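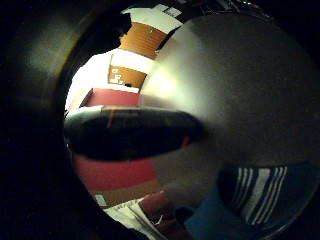
Zeyu Guo wanted to know whether the new lease terms apply to people who moved in before March, and whether the deposit has to be topped up if they do. They don't, and it doesn't. Your old terms run until your lease ends or you sign a renewal, whichever comes first. The answers below are written for the new terms. Where the old ones differ, we say so.

Resside Tenant FAQ

Applies to apartments at Nivden Court and the Lu Street building.

Moving in

When can I pick up my keys?

From 10 a.m. on the first day of your lease, at the office on the ground floor of Nivden Court. Lu Street tenants collect their keys there too. Bring photo ID. If someone else is collecting for you, email us their full name the day before and have them bring their own ID.

Can I move in early?

Sometimes. It depends on whether the last tenant has left and whether cleaning is finished. Early days are charged at the daily rate, which is your monthly rent divided by the number of days in that month.

Is there an elevator I can reserve?

Nivden Court has one, and you can reserve it in four-hour blocks. Lu Street has stairs only. The stairs turn tightly on the second landing, so measure sofas and bed frames before you pay for delivery. Box springs larger than full size usually don't make it around.

What is the inventory form for?

It records the condition of the apartment when you get it. You have 5 days to fill it in and send it back. Write down anything scratched, stained, loose or missing, even if it seems small. If we don't receive the form, we use our own copy when you move out.

Rent and bills

How do I pay?

Through the Wuvier payment page or by check at the office. We don't take cash. Rent is due on the first. A late fee is added at midnight at the end of the 4th.

What does the $63 monthly charge cover?

Water, sewer, trash pickup, and lighting and cleaning in the hallways. Electricity and internet are in your own name. Tenants still on the old terms pay for water separately until their lease ends.

Can roommates pay their shares separately?

Yes. Each person sets up their own login and enters their share. The lease is still for the whole rent, though — if one share is missing, the late fee goes on the account and we contact everyone named on the lease.

Why did my bill show $324 in my first month?

That is the move-in fee. It appears on the first bill only and is not part of your deposit. If you see it a second time, tell the office and we will take it off.

Living in the apartment

Can I paint?

Yes, with written approval. Send us the color name and which wall you want to paint. Dark and strong colors, deep red included, are fine as long as you prime and repaint before you leave or agree to have us do it at your cost. Please don't paint window frames, wooden trim, doors or radiators.

Can I put up shelves?

Small screws and picture hooks are fine. Anything that needs wall anchors should be approved first, because some of the walls at Lu Street have old wiring running at odd heights. Freestanding bookcases taller than your shoulders should be strapped to the wall. Those strap screws don't need approval.

Which appliances belong to the apartment?

The refrigerator and stove belong to the apartment and must stay. Microwaves are yours, unless one is listed on your inventory form. Please don't swap a refrigerator for your own or move ours into a hallway or basement. If it is too small or too loud, ask us.

My refrigerator is making a clicking noise. Is it broken?

A click every so often is the thermostat and is normal. Constant clicking, or food that won't stay cold, is not. Check first that the door closes fully and that the back isn't pushed tight against the wall. Then put in a repair request and mark it urgent if food is warming up.

How do I ask for a repair?

Use the form on your account page. Calls to the office get written up on the same form, so it's faster to fill it in yourself. For a gas smell, leave the building and call the gas company before you call us. For a leak you can't stop, use the night number on the back of your front door, at any hour.

Will someone come in when I'm not home?

Only if you tick the box on the form that allows it, or in an emergency. In all other cases we give a day's notice. The person who comes will leave a card on the kitchen counter with the time and the work done.
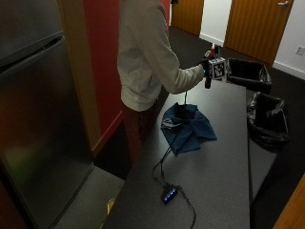
Guests, pets and subletting

How long can guests stay?

Up to two weeks at a stretch. After that they need to be added to the lease or to a guest agreement. There's no charge for the guest agreement.

Are pets allowed?

Cats, yes. Dogs at Nivden Court only, with a pet form and proof of shots. Fish tanks need approval if they hold more than 20 gallons.

Can I sublet over the summer?

Yes, if you ask a month ahead and the new person fills out an application. You remain responsible for the rent and for any damage.

Moving out

How much notice do I give?

Sixty days, in writing. Email counts. Text messages don't.

When do I get my deposit back?

Within 30 days of returning your keys, by check to the forwarding address you give us. If we keep any of it, you get an itemized list. Nail holes and faded paint are normal wear and are not charged.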